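Small races need the small teams

Each January I read the team lists for the early races, and each year I see the same thing. The organisers are proud when one more big team will come, and the small club teams from the region are quietly removed to make room. I think this is a mistake.

Take the Tour of Stivdale, which I have followed for many years. It was once a race for 100 riders, and half of them slept in the houses of local families. Now the race wants the large squads, Planen and Fostine among them, and these squads send their second riders, who stop at the feeding zone on day two. 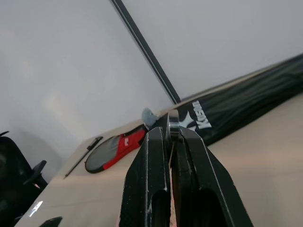
I do not blame the riders. They have a long season and they need the kilometres. But a young man from a club like Adugna has only this one week to show himself. Tsion Gebretsadik finished 44th there with a borrowed wheel, and a manager noticed how she, sorry, how he rode on the last climb. Would he get a place today? I doubt it.

People say that the sponsors want famous names. Maybe so. But the 4000 people who stand on the hill at Stivdale come mostly from the villages near it, and they shout loudest for the riders they know. Keep four places for them. It costs the race very little.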